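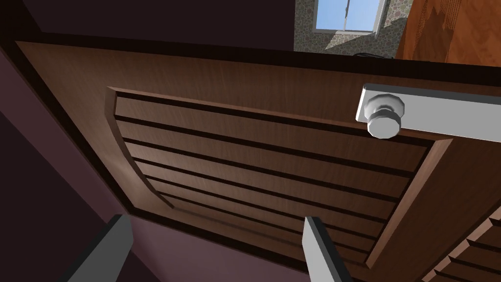
Louvered doors look lovely right up until the sun hits them sideways and you see what's living on every single slat. I have them on my pantry, my hall closet and one very dusty cupboard under the stairs, so I've had plenty of practice (and plenty of bad ideas, like the hairdryer – please don't).

My favorite tool is an old cotton sock over a wooden ruler. Slide it along each groove from left to right, start at the top and let the dust fall onto the slats you haven't done yet. Do the whole thing dry first! If you go in with a damp rag straight away you'll make gray paste, and then you're there all afternoon with a toothpick.

After that, a bowl of warm water with one small squirt of dish soap, and a rag wrung out until it hardly drips. I use the Brimel rags from the hardware store on the corner, a bag of 32, and I wash them until they fall apart. Dry each slat as you go.

For the knob and the plate behind it, wrap a bit of cardboard around the plate so your cleaner stays off the wood. If the knob wiggles, tighten the screws by hand. I've stripped more than one with the drill.

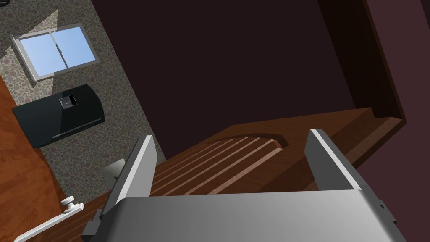
Brown wooden cabinet with a smooth top and a lighter edge.

Cabinet tops get a different kind of dirt, especially near a kitchen. Greasy dust just laughs at a dry sock. I lay a warm soapy cloth on it, go make coffee, and come back when the grime has softened up. Wipe with the grain, then dry it with a clean towel.

Once it's clean I put down Bassi shelf paper, cut a little short of the edge so you can't see it from across the room. Swapping it every February is so much nicer than scrubbing – I wish I'd started years ago. 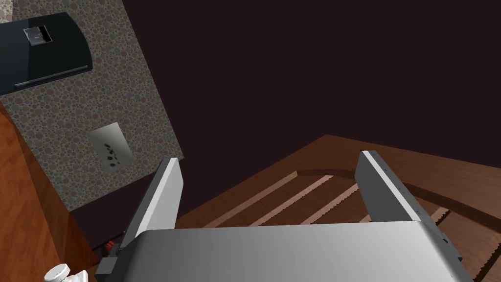 Wide open gripper fingers, silver-gray.

Sticky drawers and squeaky hinges I save for the same day. Rub a plain white candle along the wooden runners and they'll glide again. For a hinge, lift the pin out, wipe off the black gunk, smear on a tiny bit of petroleum jelly and tap it back in. Keep a paper towel underneath, it always drips somewhere!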